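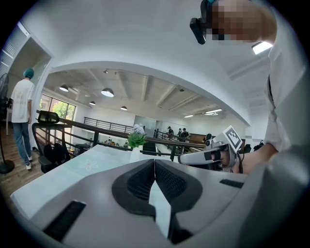
Navickas 研究所 操作与采集设备组

**图 1** 夹层工位上的手持夹爪。右上方的操作者佩戴头戴设备,手中夹爪顶部装有黑白方形标记板,并有一根黑色线缆引出。

## 4 设备购置与预算规划

### 4.1 规划范围

本节讨论 Flillness 项目采集阶段的设备购置。前文给出的任务集以双手操作为主,包括整理桌面、开合容器、递送物品和收纳织物,均由操作者手持夹爪完成,机械臂只在策略验证阶段使用。预算由此分为采集端和验证端。采集端包括手持夹爪、头戴设备、标记板、线缆、存储介质和工位家具;验证端包括机械臂、安装底座、控制柜及安全附件。验证端的采购沿用研究所已有的框架合同,价格和交货条件在项目开始前已经确定,本节只在涉及接口兼容时提到。

采集端没有现成的框架合同可用。手持夹爪在研究所的资产目录中没有对应类别,最初被归入“手动工具”,后来改列为“测量仪器”。类别变更影响三件事:折旧年限、是否需要入库检验,以及能否用耗材经费支付维修。改列之后,整机按仪器折旧,指垫和线缆仍按耗材领用,标记板则视制作方式而定,外购的按配件登记,自行打印的不登记。编制预算时应先与资产部门确认类别,再向供应商询价,否则报价单的分项方式很可能与入账科目对不上。本项目的第一份报价单就因此退回重开。

### 4.2 需求的确定

设备数量由同时开放的工位数决定,而工位数又受场地限制。采集工位设在夹层一侧,靠近栏杆,下方为公用大厅(图 1)。夹层的进深限制了桌子的摆放方向,操作者需要在桌边转身,夹爪和手臂的活动范围会伸到桌面以外。如果把工位排得过密,相邻操作者的手臂可能进入彼此的相机视野,线缆也容易交叉。我们在平面图上以操作者手臂伸直后的活动范围为准划出边界,再在现场用胶带贴出轮廓,请身高不同的操作者各走一遍任务流程。划定的边界比按桌面尺寸估计的要大,原计划中靠门的一个工位因此取消,改为设备交接和休息的位置。

每个工位配置 2 只手持夹爪,左右手各一只。左右手的外壳和开合机构相同,差别在于线缆走向和标记板的朝向。采购时按同一型号下单,到货后再分配左右。这样做的好处是备件通用,代价是每次更换整机都要重新核对标记编号。编号核对写入了交接表,由当班的操作者和下一班的操作者共同签字。

头戴设备按工位配备,不按人员配备。按人员配备可以减少调节头带的时间,也更卫生,但设备总数会随操作者人数增加,而操作者的人数在采集中期会有较大变动。折中的办法是设备归工位,接触皮肤的衬垫归个人。衬垫单价低,更换方便,列入耗材。部分操作者要求佩戴一次性发帽或自备发帽,这项需求在最初的清单中没有,后来补入劳保用品科目。

存储介质的需求取决于录制码率和回传频率。采集现场到机房之间的网络在白天与其他部门共用,大文件回传安排在夜间。介质容量按“白天录满、夜间清空”计算,并留出一次回传失败的余量。若回传连续失败,工位停止录制,不再临时购买介质。这条规则看似保守,却避免了数据散落在登记之外的移动硬盘上。早先的一个内部项目结束时,曾有一批录制文件因介质未登记而无法确认归属,清理工作拖了很久。

### 4.3 供应商与报价比较

手持夹爪向 Besska 和 Gokex 询价。询价文件由 Rekha Prajapati 起草,内容包括外壳尺寸、开合行程、重量上限、线缆接口、标记板安装方式以及交货后的技术支持。询价文件没有指定外壳材料,只要求握持部位有防滑处理,并要求外壳在清洁剂擦拭后不变色、不发黏。

两家的报价在结构上差别很大。Besska 按整机报价,夹爪、线缆和标记板支架包含在一个总价内,指垫另计。Gokex 按模块报价,外壳、夹持机构、传感模块和线缆分列,组装可由买方完成,也可付费委托。直接比较总价没有意义,我们先把两份报价换算成同一口径:一个可立即投入录制的完整工位,加上采集阶段预计消耗的全部易损件,再加上内部组装和校准所占的工时。换算后,Gokex 的初始价格优势大部分被组装工时抵消,但其模块可以单独更换,后期维修支出较低。Besska 的初始支出较高,到货后可以较快投入使用。

付款条件也应纳入比较。Besska 要求下单时支付预付款,余款在验收后结清;Gokex 要求发货前付清全部货款。研究所的财务规定对发货前全额付款设有额外的审批环节,审批时间不计入供应商承诺的交货期。如果只看供应商给出的交货期,Gokex 更快;加上审批时间后,两家相差不大。预算表中增加了一列“内部流程时间”,由采购人员根据以往的记录填写,使用部门不得自行估计。

技术支持方面,我们要求供应商在报价中写明响应方式、备件寄送的起运地,以及返修期间是否提供替换机。Besska 提供替换机,但运费由买方承担。Gokex 不提供替换机,可以预先购买备用模块。备用模块的价格计入初始采购,替换机的运费则无法预先确定,只能在运行费中预留。

综合上述条件,首批采用 Besska 的整机,第二批视首批的使用情况决定。合同中没有写入第二批的采购义务,只约定了在有效期内可以按同一单价追加。这一条款由采购人员在谈判中提出,换取的是较短的付款周期。

### 4.4 易损件与运行费

在采集阶段,运行费比初始采购更难估计。夹爪的握持条、指垫和线缆都会磨损,磨损速度与任务类型有关。织物类任务对指垫的磨损较轻,但纤维会积在夹持面的纹理中,需要频繁清洁。开合容器类任务对指垫边缘的磨损较重。递送类任务对两者影响都不大,不过夹爪掉落的情况多发生在这一类任务中。

指垫的更换周期定为 400 个工时。该数值来自供应商建议和试用期的记录,试用期内的更换均由操作者主动提出,提出的理由包括打滑、边缘翘起和闭合后留有缝隙。周期到期时无论外观如何一律更换,未到期而出现上述情况的可以提前更换,并在交接表上注明原因。提前更换的记录每月汇总一次,如果某类任务的提前更换明显偏多,则在下一次订货时调整数量。

线缆的损坏集中在接头附近。操作者转身时,线缆绕过前臂或椅背,接头承受侧向拉力。预算编制初期考虑过改用无线传输,询价后放弃:无线模块增加了夹爪的重量和充电管理的工作量,时间同步也需要另行验证。最后保留有线方案,为每个工位增加线缆固定夹,并要求线缆在接头处留出松弛段。线缆列为按需更换的耗材,库房保留的数量以供应商的补货周期为准。

椅子也进入了运行费的讨论。采集工位沿用办公室的网布椅,靠背和头枕较高,在坐姿任务中没有问题,站姿任务开始前则要把椅子推到一旁。推开的椅子占用通道,操作者从后方经过时需要绕行。更换为低背椅的费用不高,但家具采购走另一套流程,时间上赶不上首批采集。处理办法是在地面上标出椅子的停放位置,家具的更换列入下一预算年度。

易损件和维修在运行费中合并为一个科目,额度为 4,000 欧元,覆盖首批设备的整个采集期。额度内的支出由设备组直接批准,超出部分须提交说明。把两项合并,是为了在某一项偏低时可以调剂到另一项。财务部门最初要求分列,理由是便于审计,后来同意合并入账、分列登记,即账面上一个科目,登记表中仍按指垫、线缆、衬垫、返修运费等逐项填写。

清洁用品没有计入上述额度。夹爪握持部位每班擦拭,头戴设备的外表面同样如此,清洁剂和擦拭布由研究所后勤统一供应。需要注意的是,部分清洁剂会使标记板表面起雾,降低识别率。后勤更换清洁剂品牌时应通知设备组,先在废弃的标记板上试用。

### 4.5 标记板与校准

标记板单价很低,在预算讨论中容易被忽略,对进度的影响却不小。夹爪的位姿估计依赖标记在相机视野中的清晰度,标记边缘磨损、表面反光或安装松动都会使整段录制无法使用。天花板的条形灯和吸顶灯板在某些角度会在光滑表面上形成反光,所以标记板应采用哑光表面。哑光标记板有外购和自行打印两种来源。外购件尺寸精度有保证,自行打印件成本更低,但每一批都要测量边长。

我们的做法是正式录制使用外购件,培训和流程演练使用自行打印件,两者用不同的编号段区分。采购外购件时一次订足,理由是不同批次之间的尺寸偏差虽然在公差之内,混用时却要分别录入参数。一次订足增加了初始支出,减少了录入错误的机会。标记板开封后平放保存,不得叠压在夹爪下方。

校准需要场地和时间,不需要另购大型设备。校准板由验证端的预算支付,采集端借用。借用关系写入了两端的计划表,校准时段避开机械臂的安装调试。双方计划冲突时以采集端优先,因为采集工位停工会影响已经排班的操作者,而机械臂的调试可以顺延。

校准的频率与设备搬动有关。夹层的工位固定后很少搬动,但桌椅的位置会被其他使用者改变。场地在晚间向其他部门开放,次日开工前应检查地面标记与桌脚是否对齐。夹爪自身的校准不受桌椅位置影响,受影响的是固定相机与桌面的相对位置。检查只需很短的时间,编制工时预算时却不能省略,它每天都要发生。

### 4.6 场地条件对预算的影响

场地没有租金,但有改造费用。主要的改造是供电和遮光。夹层原有的插座位于靠墙一侧,工位靠近栏杆,电源线要横穿通道。临时做法是使用线槽盖板,长期做法是在栏杆一侧加装地插。地插需要建筑管理部门施工,费用由研究所公共经费承担,施工时间由对方安排。为了不影响首批采集,预算中先列入线槽盖板,地插完工后盖板转给其他工位使用。

大厅一侧的窗户面积较大,窗外有树,室内光线随天气和时间变化。对训练数据而言,光照变化有一定价值,不必完全消除。需要避免的是直射光落在桌面或标记板上。已有百叶窗的位置通过调节叶片解决,大厅的窗户位置较远,未作处理。预算中没有列入补光灯,如果冬季录制的画面噪声过高,再从未分配经费中支出。

通风方面,使用的是普通落地风扇。操作者在佩戴头戴设备时容易出汗,五月以后尤为明显。风扇应放在不吹动织物和轻薄物品的位置,否则会影响任务的可重复性。落地风扇从研究所库房领用,不计入项目支出,但要登记编号,项目结束后归还。

公用大厅有人员走动,固定相机和夹爪上的相机都可能拍到与采集无关的人。数据发布前应对头部区域作模糊处理,处理所需的计算时间列入数据处理预算,人工复核的工时则列入采集端。最初的预算只考虑了操作者本人的面部处理,没有考虑远处的人员。远处人员在画面中很小,自动检测容易漏检,人工复核的工作量主要来自这一部分。采用半高屏风可以减少入镜人员,但屏风会挡住栏杆一侧的光线和通道,消防检查也对屏风的位置提出了限制,最终没有购买。

### 4.7 采购时序

采购分 2 批进行。首批包括满足最小采集规模的全部设备,以及培训所需的标记板和衬垫。第二批包括扩充工位的设备和根据首批消耗情况调整的易损件。分批的直接原因是预算年度的划分,首批在当年支付,第二批列入次年。即使没有年度限制,我们也会保留分批的安排,首批使用中暴露的问题可以在第二批的技术要求中修正。

首批到货后的验收分为外观检查、功能检查和试录。外观检查核对外壳、握持条和夹持面有无损伤。功能检查包括开合是否顺畅、线缆接头是否牢固、传感模块能否被主机识别。试录由实际操作者完成,录制内容取自任务集中较简单的部分,录制文件经过完整的回传和解析流程后才算通过。供应商希望把验收限定在外观和功能两项,我们坚持保留试录,并为此在合同中约定了验收期限,最多 30 天,逾期未提出异议视为通过。

延期的处理也应在预算阶段考虑。首批中有一部分线缆晚于夹爪到货,夹爪在此期间无法接入主机,但可以用于握持培训。培训计划据此作了调整,先安排持握姿势、交接流程和清洁方法,再安排带录制的练习。操作者的工时照常支付,未造成额外支出,只是带录制练习的时间被压缩。第二批的订单要求线缆与夹爪同时发货,不接受分批交付。

设备编号在下单时就应确定。编号包括工位号、左右手标识和序列号,由设备组提供给供应商,供应商在发货前贴好标签。首批的标签由我们到货后自行粘贴,部分标签贴在握持部位附近,使用中受汗液影响脱落。第二批要求标签贴在外壳底部不被手掌覆盖的位置。

### 4.8 决算与偏差

首批设备的采购支出与预算基本一致,偏差主要来自运行费和未列项目。运行费中,指垫的消耗低于预期,线缆的消耗高于预期,两者在合并科目内相互调剂,没有动用额外经费。未列项目包括线槽盖板的加长部分、个人衬垫的收纳盒以及标签的重新制作,单项金额都很小,但每一项都要单独走报销流程,占用了设备组的时间。第二批预算中为此类支出设立了小额杂项,由设备组按月报账。

工时的偏差大于采购金额的偏差。交接、清洁和开工前检查在初期没有单独列出,默认包含在录制工时之内,导致每班的有效录制时间被高估,进而影响了工位数的推算。修正后的推算把每班工时分为录制、准备和收尾三段,工位数以录制段计算。按修正后的方法,第二批需要的夹爪数量比原计划略多,存储介质的数量不变。

二手设备曾作为备选方案讨论。研究所内另一部门有闲置的头戴设备可以无偿调拨,型号与现用型号不同,头带和接口均不通用。调拨本身没有费用,但需要为其单独准备衬垫、线缆和校准参数。Rekha Prajapati 对调拨设备作了试用,记录显示其佩戴重心偏前,连续使用时操作者要求休息的次数增加。该批设备最后留作培训演示,未进入录制。

设备在项目结束后的去向写入了预算说明。夹爪和头戴设备转入研究所的共享设备库,由设备组继续维护,维护费用从共享设备库的年度经费中支付。剩余的指垫和线缆随设备一并移交,开封的标记板报废,未开封的保留。移交前每只夹爪应完成一次功能检查,检查记录与采购合同、验收单和交接表一起归档,归档编号与设备编号一致。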